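Plamine (method)

Plamine is a method for training two-armed robots to handle cloth and bedding from recordings made by people with hand-held grippers. It was developed at the Stavden laboratory and first described in a technical report on household manipulation. The method is best known for its way of lining up the recordings of the left and right hands, and for a filtering step called the Okoth test, named after the building where the first trials were held.

Background

Most robot learning from demonstration needs a robot to be present. A person steers the arms from a distance or moves them by hand, and the robot's own sensors record what happens. This gives clean data, but it is slow and ties the work to the room where the robot stands. Hand-held grippers remove the robot from the recording stage. The person carries a pair of grippers with the same fingers that the robot will later use, and cameras on the grippers record the motion and the surroundings.

Cloth is a hard case for this kind of data. A shirt or a blanket has no fixed shape, and the two hands often depend on each other. If one hand lets go of a corner slightly early, the other hand has to correct. Earlier systems at Stavden treated the two grippers as separate recordings joined by their clocks, and small timing errors led the robot to pull cloth out of its own fingers.

Method

Plamine has three stages: alignment, filtering and training.

In the alignment stage, the paths of the two grippers are worked out from their camera images and placed in a shared map of the room. The clocks are used only as a first guess. The software then looks for moments when both cameras see the same patch of cloth and shifts one recording until the two views agree. Printed fabric is easier to align than plain fabric, as the print gives the software more points to match.

The Okoth test is applied next. Each recording is cut into short pieces, and a piece is dropped if the distance between the two grippers changes in a way the cloth between them could not allow. This removes most pieces in which one camera lost track of its position. It also removes some good pieces, mainly those with stretchy fabric – a known weakness of the test.

In the training stage, a single network learns to predict the motion of both grippers together. It receives the wide-angle images from both sides, the opening of each pair of fingers, and the position of each gripper relative to the other. It isn't given the position of either gripper in the room. The authors found that including room position made the network do worse in homes it had not seen.

Data

The main collection, called Orance, holds 639 recordings from 12 homes. The tasks are picking up clothes, folding clothes, spreading a blanket and straightening a duvet. People who made the recordings were told which task to do but weren't told how to do it, and no one tidied the rooms beforehand. Lighting was left as it was. The Okoth test kept 91 percent of the pieces.

Results

The trained network was run on a robot with two fixed arms in a bedroom that was not part of Orance. Each task was tried 30 times. Picking up clothes gave the best results, followed by spreading a blanket. Folding was weaker, and most of the failures came at the second fold, when the layers of cloth were thick enough to slip between the fingers. Straightening a duvet sat between the two.

The report also compared the full method with a version that used clock times alone. The simpler version did nearly as well on picking up clothes, where one hand does most of the work, but did poorly on the blanket and duvet tasks. Leaving out the Okoth test had a smaller effect.

Limits

Plamine assumes that the robot's arms can reach wherever the person's hands went. Beds against a wall are a problem for this reason, and recordings with long reaches had to be shortened by hand. The method has no sense of touch beyond the finger opening, so it cannot tell one layer of cloth from two. Dark garments on top of each other are also difficult, as the cameras pick up few points on them.

Later work at Stavden has kept the alignment stage and replaced the network with a smaller one. A version of the Okoth test for stretchy fabric has been proposed, and results for it have not been reported.

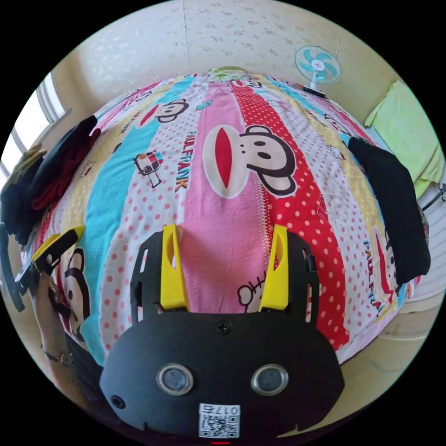

Recording for Plamine is done with one gripper for each hand, so a bedroom session needs little more than the pair itself. The grippers have black bodies and bright yellow fingers, and a numbered label with a QR code can be fixed to the front of the housing, as on gripper 017. Bedding such as a striped duvet with large monkey faces gives the alignment stage plenty to match, while the dark clothes at the side of the bed are closer to the kind of material listed under Limits.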